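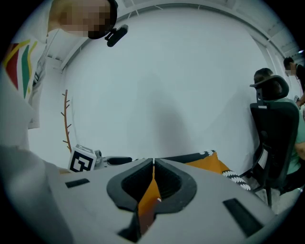 Living Room & Soft Furnishings > Cushions and Throws

Thread: orange cushions against a plain white wall, too much?

quiambao157
Posted 20 December 2021
So I finally gave in and got the big mustard-orange cushions, two of them, and I love them, but my partner says the room now looks like a fruit stand. Big white wall, nothing on it. I put a black and white leaf print fabric down with them and I think it pulls it all together? Also the desk is in the same room so there's a black mesh office chair in the mix whether I like it or not. Do I add more color or stop here?

Larkden_Lou
Stop there! Orange plus a leaf print plus white is plenty. I had four patterns going in my den once and I got a headache just looking for the remote.

stonitz600
Disagree with Lou. A bare white wall behind something that orange makes it look like you just moved in. Hang something up, even one big print. Doesn't have to be fancy, mine was 142 dollars framed and that was the splurge of the year.

Larkden_Lou
142 for a print, wow ok. I'd spend that on better inserts. Whatever's in the covers matters more than the wall, imo. Mine went flat by summer and I had to buy the whole lot over again.

quiambao157
The inserts are pretty good so far, they're nice and puffy. The top edges go all rumpled when anybody leans on them though, and I'm constantly karate chopping them back into shape lol

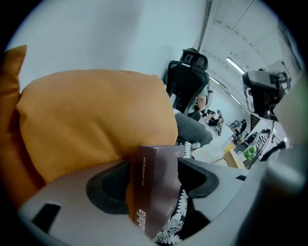
Oh and I keep dumping stuff on them, which doesn't help. Boxes, mail, whatever I've got in my hands when I walk in. I should get a side table and be an adult. Any ideas for a narrow one? I've got maybe a foot and a half to play with.

drurano_dee
Skip the side table and get a lidded basket, everything goes in and the lid goes on. A table just gives you one more thing to pile mail on, ask me how I know. And I'm with stonitz about the wall. Black frame, so it goes with the leaf print and the chair.

stonitz600
Thank you!! Black frame, yes.

Larkden_Lou
Fine, one frame, but hang it low. People always put them up by the ceiling and then wonder why it looks weird. And wash those covers cold, inside out. I ran a rust colored one through on warm and it came out peach.

quiambao157
Cold, got it. I'm leaning toward the basket plus one frame, but I need to measure the wall before I buy anything. Partner has now been told it's three against one on the fruit stand issue

Larkden_Lou
I never voted on the fruit stand!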